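Nervous fan, first playoff game in person. Any advice?

Posted by Parow in Hockey > Going to Games

So I did it, I bought a ticket! My first playoff hockey game in the building, after years of watching from my couch with a pillow over my face. I'm fine through the first period and most of the second, and then if we're up by a goal in the third I basically can't look. At home I pace the hallway and my sister yells the important parts at me. In section 18 there will be no hallway.

How do you all get through a one-goal lead with 2 minutes left when you're stuck in a seat? And is it worth going early for warmups? The puck drops at seven. I've been to regular season games (the last one was in February, we lost, I had a great time anyway) but everyone says this is a different animal and I'm so excited I've already laid out my jersey.

Larnport

Go early!!! Warmups are the best part. Bring earplugs too, it gets LOUD.

Erzsébet Szénási

Oh, you are going to love this. I was exactly like you, a hallway pacer, and I've now been to 20 playoff games and watched nearly all of every one of them with my eyes open.

What helped me most was picking one player and following only him when things get tense. I use our third-line center. When he's on the ice I watch his feet and his stick and forget the scoreboard, and when he goes off I watch the bench to see who's coming over the boards next. You start noticing how they change on the fly and who's gassed, and suddenly there's a whistle and you've lived through another shift!

Also, stand up. In the last few minutes everybody around you will be standing anyway, and it's so much easier on the nerves than sitting. 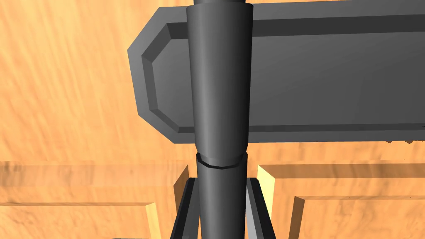
The other thing is to talk to your neighbors before the game starts. By the third period you'll be grabbing somebody's arm, and it's nicer if you know their name. I once hugged a man in row 2 for an entire penalty kill and we still text each other during road games.

Yes to warmups. Get down by the glass if the ushers let you, then go find your food before the anthem (the lines at first intermission are awful).

Abou Jaoude

Overtime is where it gets bad. Eat something beforehand. I went into double OT once on one pretzel and felt terrible, still the best night of my life though

Parow

Thank you all! Picking a player is genius, I'm going with our backup defenseman so I get breaks. Earplugs are in the jersey pocket. Wait, jerseys don't have pockets. Earplugs are in my coat.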